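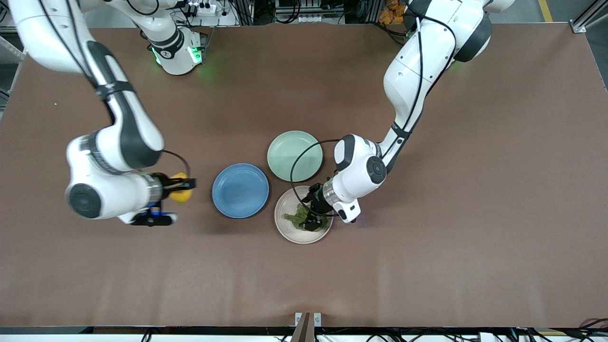 Three Plates

Key sticks. Always did. You lift the door a bit with your hip and then it goes.

2155 by the clock on the cooker, which is fast, has been fast since March, so call it not quite ten to. Coat still on. Bag on the chair. Table first, get the table done and the rest will look all right.

They called this place the Condo from the day we got it, as a joke, two rooms over the Dundow ferry office and a view of the bins. Marevar painted on the back wall in letters as tall as me. Some shipping firm, gone before I was born. You stop reading it after a week.

Plates. Round ones, good. Not the chipped one. Well the chipped one if you turn it.

Three. Put them close, all in the middle, near enough to pass things without getting up. The table's far too big for three, it was bought for a family and a bit, brown going on red, and it shows every crumb. Lean on one end and you could be in another county. So you bunch everything up in the middle and leave the rest bare. Mum's trick. She said a big table with the food spread out looks like a sale.

The ferry's in at 15 past. Then the steps, then eleven minutes if they don't stop to argue about the hill. They will stop to argue about the hill.

Lettuce. Wash it, shake it, water all up my sleeve. Take the coat off, idiot. Coat off.

What do you even give people who haven't spoken for 2 years? Not soup. Soup you have to look down into and then there's the noise of it. Not anything with bones. I stood in Sakai at lunchtime with the basket on my arm, the man behind the counter waiting, and I couldn't think of one thing the both of them ever liked. Not one. Bought bread. Bought cheese, the plain sort. Came home and ate half the cheese standing up, so now there's half a cheese.

Salad then. Salad and bread and whats left.

Do I sit between them? If I sit between them I'm a wall. If I don't, they're elbow to elbow and he's left handed, he'll knock her every time he goes for the butter, that was half of the trouble to begin with, if you ask me. Which they didn't.

Move the plate. Move it back.

Butter! In the fridge like a brick. Put it by the kettle. Kettle on.

She wrote that she'd come if he was coming. He rang and said he'd come if she wasn't told. So I've lied to the pair of them, only a little, and in oposite directions, and in my head it comes out level. It did this morning anyway.

Horn. That's the horn. It's early, it's never early.

Knives, forks, no time for the nice glasses, the mugs will do. Crumbs off with the side of my hand. One leaf on the floor, kick it under, get it later. Light on over the stairs so they don't break their necks before they've said hello.

Kettle going mad. Turn it off.

Feet on the steps now. Just the one lot of feet. No. Wait. Two, but not together, one's well behind, keeping well behind, and the door's going to stick.

I go and lift it with my hip.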